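How We Taught a Gripper to Pick Up Lunch
Posted 05/09/2026 in Makers' Corner

Have you ever tried to pick up a potato chip with a pair of pliers? Try it one day (ask a grown-up for the pliers). The chip goes crunch and you get crumbs. Now try it with your fingers. Easy! Your fingers know how hard to squeeze, and you don't even have to think about it.

Robots don't get that for free. Somebody has to build them fingers, and then somebody has to show them how to use them. This year I got to help with both jobs, at a shared workshop called Clemusen. A shared workshop is a bit like a library, only you go there to use tools and tables and 3D printers, and it's a lot louder.

Our project is called Roseo. It started last November as a cardboard claw with rubber bands. It was terrible! It could hold a sock. It could sort of hold a sponge. When we gave it a grape, the grape shot across the table and I never saw it again.

So we started over, and the new one is a gripper you hold in your hand. You squeeze, and 2 fingers close. When you let go, they open.

Why would a robot's hand need a person holding it? Good question. Think about how you learned to tie your shoes. Probably a grown-up did it slowly, and you watched, and then you tried. We want to teach our robot the same way. When I hold the gripper and pick something up, I'm using the very same kind of fingers the robot will use. If I can't grab a thing with them, the robot hasn't got much of a chance either.

The fingers were the part I worked on most. My first pair was smooth, and everything slid right out. Look at the tips of your own fingers. See the tiny lines? Those ridges help you feel things and they can help you hang on, so our next pair got a texture too. The bumps are very small – run a fingernail over them and you hear a little zip sound.

The next thing I had to learn was squeezing. There's a word engineers use a lot, and it's "friction." Friction is the rubbing that stops one thing from sliding past another. Socks on a shiny floor have only a little friction. Sneakers on a gym floor have lots. With more friction in the fingers you don't have to squeeze so hard, and that is very good news if you happen to be a slice of bread.

Then comes practice, and wow, there is a lot of practice. Our goal for Roseo is 2000 pickups. We're at 700. I do 30 and then I take a break, mostly to shake out my hand. Hard things like blocks are simple. Food is much trickier, with all its funny shapes and squishy places, so of course food is my favorite.

Want to try it at home? Tape a strip of smooth plastic to the ends of some kitchen tongs and pick up a piece of fruit. Now swap the plastic for a strip of that bumpy stuff people put in drawers, and try again. Which one let you squeeze more gently?

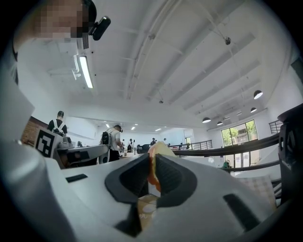

Got it! Something orange and yellow, held between the textured finger pads.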